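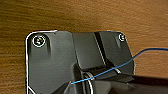 Konico asked last week if we'd be marked on how tidy the wiring is, and yes, a bit! A blue wire wandering over the works is fine on the bench, but please think about where it goes once the arm starts moving.

So, week two on Trevor (our arm, for those who missed September). Bring your kit bag and the Katitz handout, pages 96 onward. We'll do the wrist first, then the finger joints, and I'd love everyone to have a go at the driver. 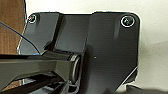
Fig. 2: Wrist plate, two screws up top, arm link at lower left.

Log sheets go in the Sallitano folder, room 423.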